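THE HETON BENCH

Kirsty had the shop until the lights went off at 2, and she'd used most of it on tape. Blue tape, brown paper, more blue tape. The line across the middle wandered. Fine. Leave it.

"Which one first?" Alfie said.

"Left. No. Right."

He typed. The arm woke with that little cough it had, and went down for the bin. Slow. Slower than the bus to Bretbridge.
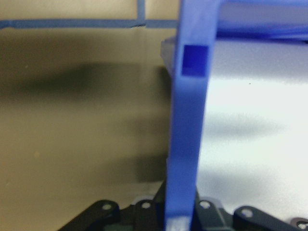
She'd written 327 lines for this. Threw out most of them in June, wrote them agian, worse. Howard Fairclough said two arms was one too many for a shared bench and she'd bet him a month of sweeping that it wasn't.

"Your move's got no name," Alfie said. "It just says 2757."

"It's got a number."

"Poppy's going to hate that."

Poppy hated everything, she'd get over it. Kirsty kept one hand near the stop button. Coffee somewhere. Cold by now, probly.

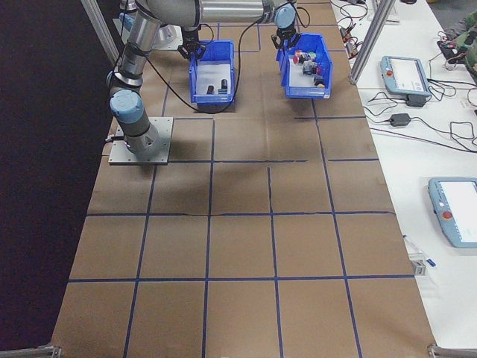
LEFT, THEN RIGHT

Second try. Third. Alfie wanted to change the grip, she wanted to change Alfie.

"Up," she told it. As if it could hear. "Come on, up, up."

The door banged. Howard, coat still on, keys in his hand. He didn't say hello. He looked at the bench and then at the broom by the wall.

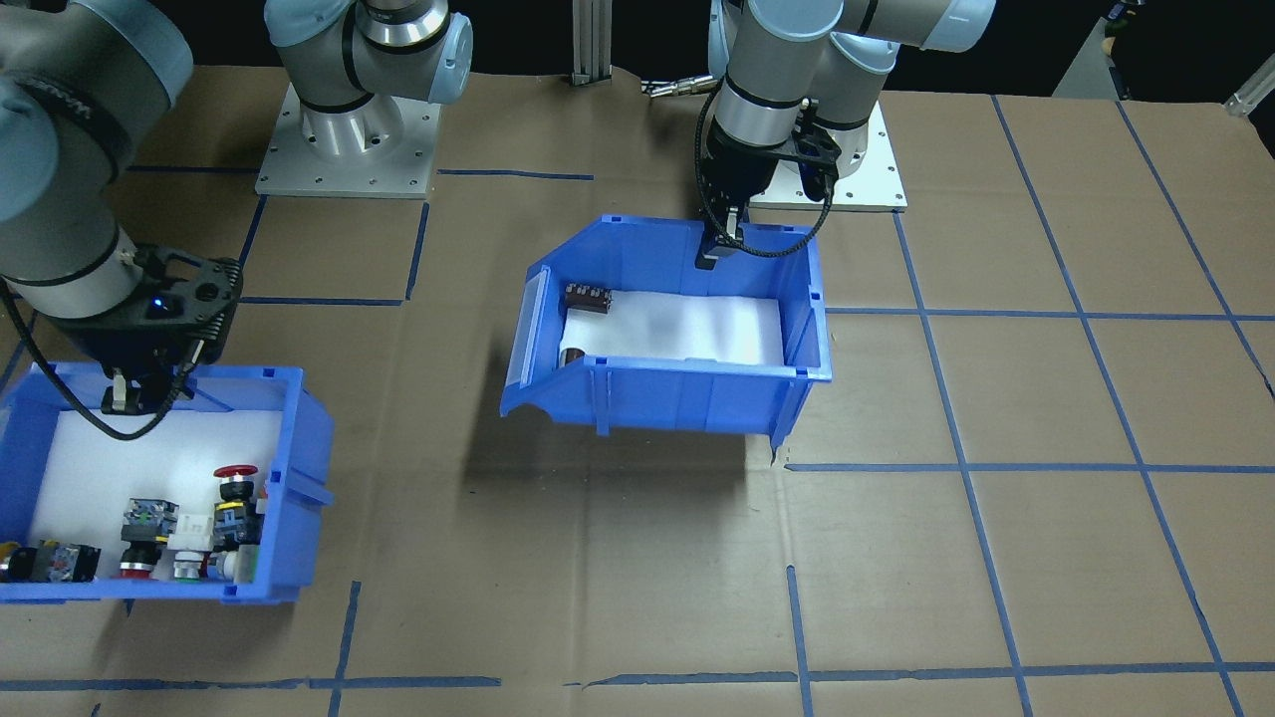 Right-hand bin off the table, left arm waiting.

"Don't touch anything," Kirsty said.

"I'm not touching anything."

"Don't breathe either."

He put his keys down very, very quietly.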